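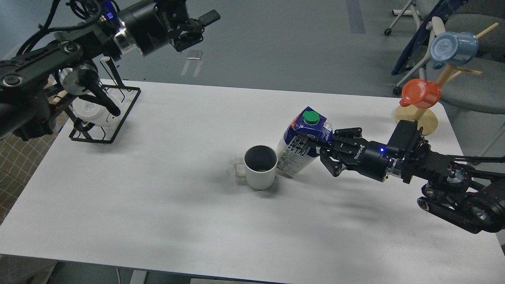 2 min read

Print this page
E-mail this page

Milk Drinks at the Side Table: Frequently Asked Questions
Maintained by Sheyla Castaño, Plunard

Which mug is used for plain milk?
The white ribbed one with the loop handle. It holds 200 ml with room left below the rim. The dark interior makes the fill level easy to read against the milk.

Where should the mug stand when pouring?
On the bare tabletop, clear of the rack. Set it down empty and leave it there until the carton is upright again.

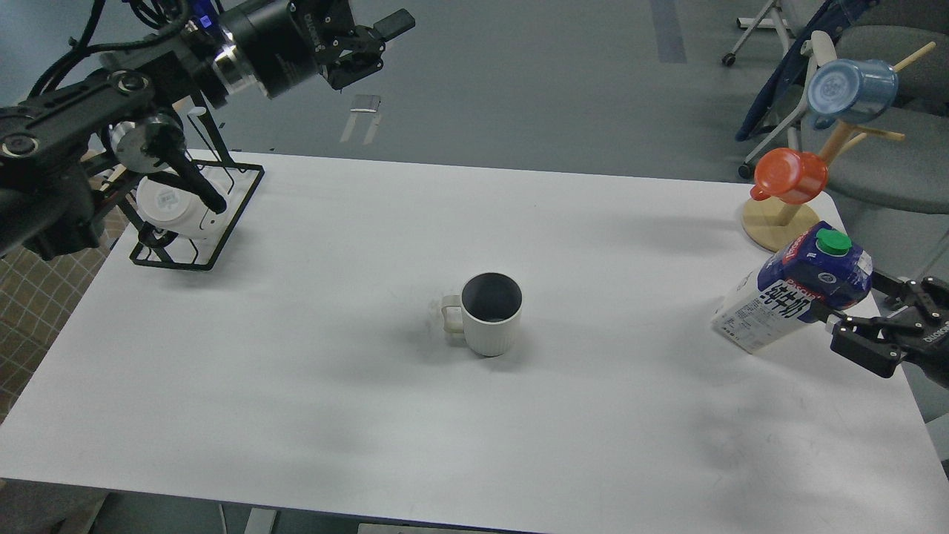
A full carton should be tilted slowly for the first 15 seconds. Air enters through the same opening the milk leaves by, and a steep tilt at this stage makes the flow pulse.

Does the green screw cap go back on between cups?
Yes. Close it fully and return the carton to the Salazar refrigerator in the hall.

What belongs in the black wire rack?
White cups, after rinsing. They may be laid on their sides. Colored cups hang on the mug tree by the handle.
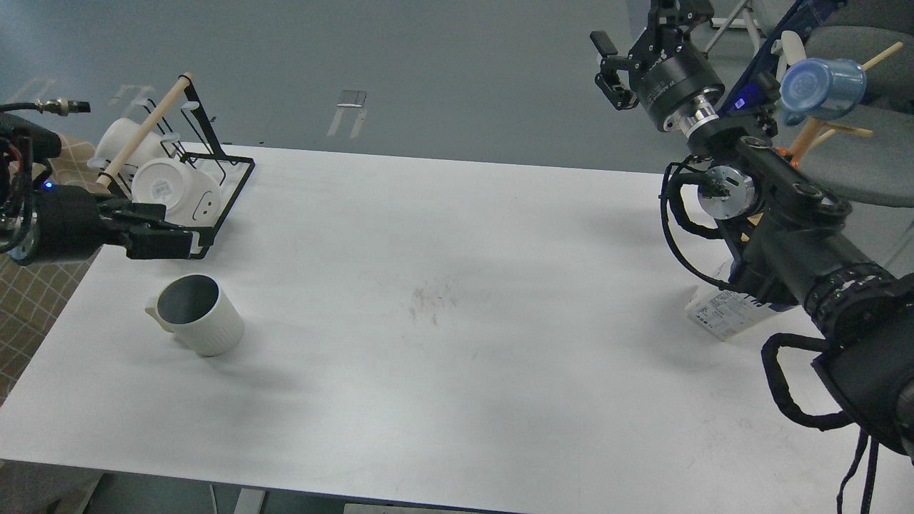
Wipe the table with a damp cloth at the end of each session. For dried milk or coffee marks, leave the cloth on the spot for a minute and wipe again. Scouring pads dull a white surface and must not be used.

Can milk be heated in the mug?
Use the Berno pan on the hot plate. Stop at 70 degrees Celsius and transfer to the mug.

Who handles replacements?
Report chipped cups to Jhosep Marulanda, extension 2808. New stock from Brandale arrives in October.

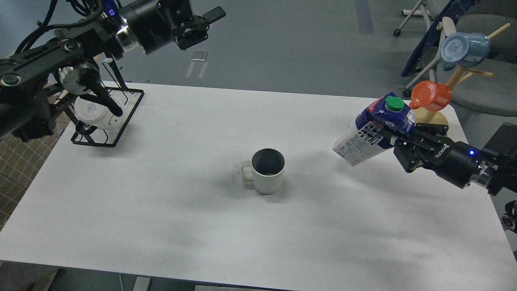

Related questions

Is there an alternative to dairy milk?
Oat milk is kept on the lower refrigerator shelf. The same pouring instructions apply.

Print this page
E-mail this page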